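Haradlow Home & Garden Help > Furniture > Tables

White marks on an oiled dining table - refinish the whole top or just the spots?

Posted by Unai Toledo
5 January 2023

I have a large dining table I bought secondhand in May. The seller told me it was finished with oil and had never been varnished. It was fine until the holidays, and now there are several cloudy white rings at one end and a gray patch near the middle where a plant pot sat for a week. The rings are smooth to the touch. The gray patch feels a little rough.

I tried a soft cloth and plain water, then a second cloth with a bit of furniture polish. Neither made a difference.

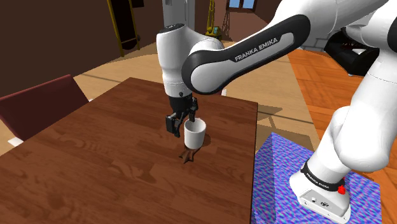
A local shop, Van Wyk, quoted me $427 to sand and re-oil the whole top, pickup not included. I paid $382 for the table, so I would like to try it myself first. I have a palm sander and no experience with it. Can I treat only the marked areas, or will they end up a different color from the rest? Also, is there a way to check that it really is oil and not lacquer?

2 answers

Mandla Mathebula
Member, 1,033 posts

Check the finish before you do anything else. Put a drop of denatured alcohol on the underside of the top, somewhere nobody looks, and wait a minute. If the spot goes sticky, you have shellac. If nothing happens, try a drop of lacquer thinner in another place. Lacquer will soften. Oil mostly won't react to either one. Open a window when you do this.

White rings are usually moisture sitting in the finish and have not reached the wood. On an oiled top, rub them with fine synthetic steel wool and a little of the same kind of oil, going with the grain, and wipe off everything that is left after ten minutes. Leave it overnight and look again in daylight. 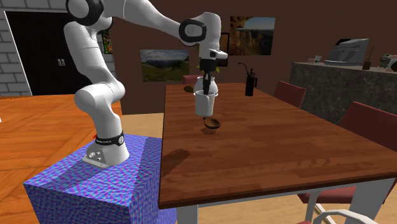 The gray patch is a different problem, as water has probably gotten into the wood there. You will need to sand it by hand with 180 grit and then 220, with the grain, and feather out well past the edge of the mark. Leave the palm sander in its box for this. A big brown tabletop like that one shows a low spot easily, and a sander held in one place will make one fast. If the bare area comes up lighter, oil it twice before you decide it doesn't match. Oiled wood keeps changing for a few weeks - mine took most of a month.

Lay used oil rags out flat outdoors until they are stiff. They can catch fire if you leave them in a pile.
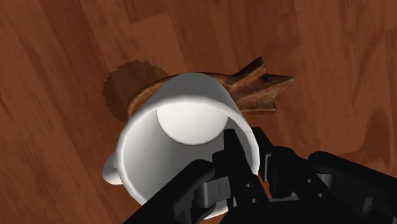
watness_jo
Guest

mayonnaise on the rings, leave it overnight, wipe off. worked on my moms table. dont know about the gray part. we use cork coasters now, the Cellholm ones are ok but they stick to the cup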